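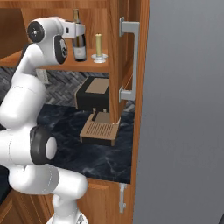

Undamport, Apr 23, 2019

Section 4. Setting Up a Member Wallet and Joining the Carkik Treasury

This section is for new members of the Carkik grants organization who have been approved by an existing member and now need to connect a wallet, deposit their contribution and cast a first vote. It assumes that you have read Section 3 and that your sponsor has sent you the current contract address. Members who joined through the earlier Canenero contract should go directly to "Moving from Canenero" near the end of this section.

Before you begin

You will need the following:

- a computer with a current desktop browser (mobile browsers are not supported in this release)
- a browser wallet extension, installed from the publisher's own site
- pen and paper for your recovery phrase
- enough ether to cover your contribution and transaction fees
- the name of your sponsoring member

CAUTION: Carkik staff will never ask for your recovery phrase or private key. Any message that asks for either one should be treated as an attempt at theft and reported to the member desk.

Creating the wallet

1. Open the wallet extension and choose the option to create a new account. Do not reuse an account that holds your personal savings.

2. Write the recovery phrase on paper, in order, and check the spelling of each word. Do not photograph it or save it to an online drive.

3. Close the extension, open it again and confirm that your password unlocks the account.

4. Copy the public address and send it to your sponsor. Your sponsor will enter it in the membership proposal exactly as received.

Note: The address in the proposal cannot be edited once the proposal has been submitted. If it is wrong, the sponsor must abort the proposal within the abort period and submit a new one. The deposit paid with the first proposal is returned at the time it is processed.

Depositing your contribution

The minimum contribution is 38 wrapped ether tokens for a full voting member. Contributions are held by the contract itself and are released only by a passed proposal or by a member leaving under the exit procedure in Section 7.

5. Convert the amount of your contribution to wrapped ether. Leave a small balance of ordinary ether in the account for fees.

6. On the Join page, select Approve and enter the amount of your contribution. This permits the contract to draw the tokens when your sponsor submits the proposal. It does not move them yet.

7. Compare the contract address shown in the wallet window with the one your sponsor sent you, character by character. If they differ in any way, reject the transaction and contact the member desk.

8. Confirm the transaction and wait until the page reports it as complete. At busy times this may take several minutes. Do not submit it a second time while the first is pending.

CAUTION: Approve only the amount you intend to contribute. Some wallets offer an unlimited approval by default, and this setting must be changed by hand before you confirm.

Voting on your first proposal

Once your membership proposal has been processed, your shares appear beside your address on the Members page. You may vote on any proposal that is in its voting period at that time.

9. Open the Proposals page and select a proposal. Read the full application, including the payment schedule, before voting.

10. Choose Yes or No and confirm in the wallet. A vote cannot be changed after it has been recorded.

11. If you voted Yes, you may not leave the organization until that proposal has been processed. Members who vote No, or who do not vote, may leave during the grace period with their portion of the treasury.

Note: Each vote is a separate transaction and carries its own fee. Fees vary with network traffic - the wallet will show an estimate before you confirm.

Moving from Canenero

The Canenero contract was closed to new proposals in November and remains open for withdrawals only. Of its about 200 registered addresses, those that have not yet withdrawn keep their full claim. Shares are not carried over automatically. To move, withdraw your portion under the old contract, wait for the tokens to reach your wallet, and then follow steps 5 to 8 above. A sponsor is still required, although the interview is waived.

If the withdrawal page shows a balance of zero, check that the wallet is set to the address used when you first joined. The Sun display theme is known to hide the address selector on narrow windows. Widen the window or change to the standard theme under Preferences.

Getting help

Questions about this section may be sent to Siham Tarawneh at the member desk in Undamport. Please include your public address, the transaction reference and the step number at which the problem occurred. Delegate keys are covered in Section 5.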